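How to Wash and Store a Printed Fleece Throw

Printed polyester fleece holds its color well, but the pile mats when it is overheated or washed with rough fabrics. The steps below apply to single-layer fleece throws with a whipstitched or folded edge. They do not apply to sherpa-backed or heated throws.

What you need

Liquid detergent without softener
A mesh bag large enough for the folded throw
White vinegar
A soft clothes brush
A cotton pillowcase for storage

Before the first wash

Check the sewn-in label. If it reads 100 percent polyester, continue. If it lists rayon or wool, follow the label instead.

Shake the throw outdoors and brush the printed side in one direction. Cut loose threads at the edge with scissors. Pulling them can open a whipstitched edge for several inches.

Washing

1. Turn the printed side in and fold the throw in half, then in half again.
2. Place it in the mesh bag. Do not add towels, denim, or anything with hook-and-loop tape.
3. Set the machine to cold and gentle, with the lowest spin speed.
4. Add half the usual amount of detergent. Excess soap stays in the pile and makes it stiff.
5. Add 3 tablespoons of vinegar to the rinse compartment.

Leave out fabric softener and dryer sheets. Both coat the fibers and flatten the nap.

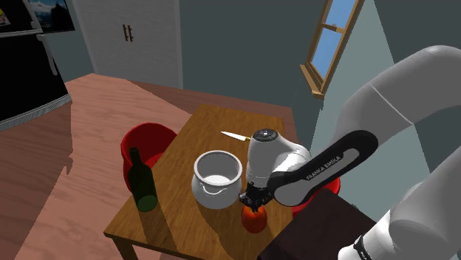
Drying

Hang the throw over two parallel lines or a wide rack so that the weight is spread. A single thin line leaves a crease across the print. Keep it out of direct sun.

If a dryer is the only option, use the no-heat setting and remove the throw while it is slightly damp. Finish it flat. Do not iron, as the pile can melt.

Restoring matted areas

Dampen the area with a spray bottle. Brush lightly with the nap, then against it, then with it again. Let it dry fully before judging the result. A second pass is often needed near the fold lines. Pile that has melted will not recover.

Storage

Roll the throw with the print facing in and slide it into the pillowcase. Vacuum bags save space but should not be used for over 8 weeks at a time. Refold or reroll throws kept on a shelf every 3 months.

For throws displayed on a wall, use a clip rail and space the clips 14 inches apart or less. Wider spacing lets the top edge sag.

Instructions by Consuelo Villalobos
Filed under: Blankets and Throws, Fabric Care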